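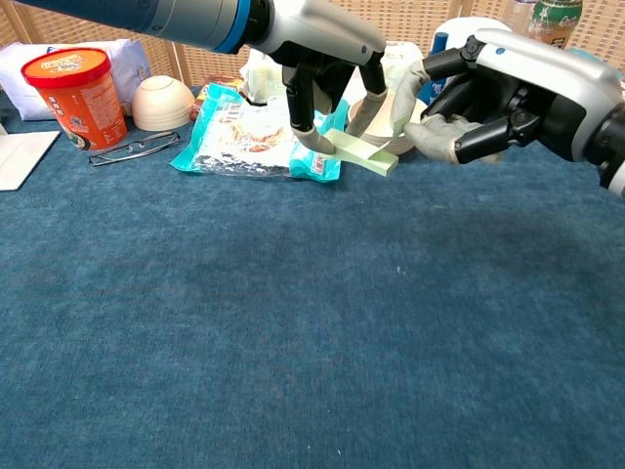

The Butmont fingers were in their second week when I began to talk to them. I did not talk to the Groleck hand. It had gloved fingers and a shiny shell, and I felt it would answer.

My task was to say which one we should buy. Bonstead wanted the answer in June, on one page. So each evening I gave both of them the same green strip to hold, one from each side, and I wrote down who let go first.

"You again lost your grip at the fold," I told the Butmont at trial 38. I changed its gray sleeves and started over.

The rule was 200 trials for each setting. My sheet had a column for force, a column for slips, and a wide column for remarks, where I was supposed to write nothing personal. I wrote there: "Hand pulls a little. Fingers allow it."

Near eleven at night the controller stopped sending commands, and both arms stayed where they were. I should have pressed reset. Instead I sat on the high chair and ate my crackers. The log said that the force on the left side was falling, very slowly, and the force on the right side was falling at the same speed. I had not written any program for this.

I watched the two lines go down for over an hour. They reached zero in the same second, at row 1,725.

In the wide column I wrote "no winner." Then I erased it, because Bonstead would ask, and I wrote "repeat with thicker strip," and went to look for my coat.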